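# Pulden hand-held gripper, two-finger

The Pulden is the cheaper of the two hand-held grippers we stock, and the one we keep reaching for. You squeeze, it closes, and four round white markers along the top edges let your software work out where the fingers are. It ships with 2 pairs of fingers, a wrist-mount plate and a manual that has been translated by an optimist.

Nouhaila Samir ran it against the Zwahlen in February, 200 grasps each on clothing, bags and bedding. The Zwahlen is a lovely object. It also weighs enough that her notes get noticeably shorter after lunch. On thin cotton she couldn't separate them. On anything padded the Pulden did better, mostly thanks to the wider opening, and it let go when told to -- a quality we've learned to value in a gripper.

Quilted jackets are the test we trust most. The filling squashes, the shell slides, and a pinch that looked fine at the start can end up holding a fold of nylon and some hope.
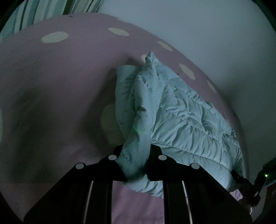
**Can I use the same fingers on a robot arm?**

The fingers fit our Getia arm adapter with the two screws supplied, and the marker spacing stays the same, so there's no need to recalibrate.

Gunnel Rønning tried the adapter with a Jullex controller as well. It works, once you've turned off the "smart" grip setting, which closes on socks as if they owed it money.

## Details

- Maximum opening: 82 mm
- Fingers: black, replaceable, sold in pairs
- Markers: stick-on, spare sheet included
- Price: $1,585, adapter not included
- Warranty: one year, excluding zippers caught in the linkage

Left-handed triggers are a special order. Expect a wait of several weeks, and please tell us before we've packed the box.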